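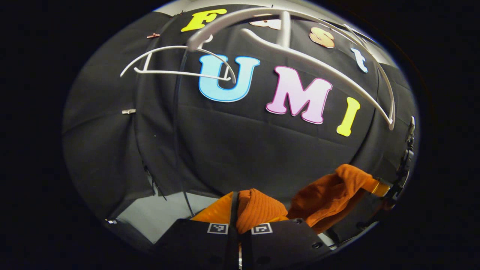

Vesela Ionescu writes the software that turns recordings from a hand-held gripper into something a robot arm can follow. She has been at Ellden for six years, most of that time on perception.

"People ask about the learning part first," she says. "Most of my week goes to timing and calibration."

Each finger of the gripper carries a square black-and-white marker. Her code finds both markers in every image and works out how far apart the fingers are. With a wide lens the image bends badly near the rim, so the positions have to be corrected before any distance is measured.

"If the lens model is a little off, the gripper seems to close when it's still open. Then the planner learns to let go too early."

Cloth is the subject she comes back to most. A knitted garment has no fixed shape, and a thin hanger gives the tracker little to hold on to. Black fabric is worse – there are few features in it, and the camera position can drift.

"I used to throw out any recording where tracking dropped. Now we mark the gap and keep the rest. We had 55 recordings in one batch and I would have lost 18 of them under the old rule."

The tool that marks the gaps is called Killine. Somkiat Duangkaew wrote the first version in March, and Ionescu took over the part that lines up the camera with the motion data. It runs on an ordinary desktop overnight.

Asked what she would change, she mentions the log format. "It's plain text and it's slow to read. Somkiat likes it because he can search it. We still argue over that one."

She is now working on a check that runs before a recording starts, so that a bad calibration file is refused at the bench.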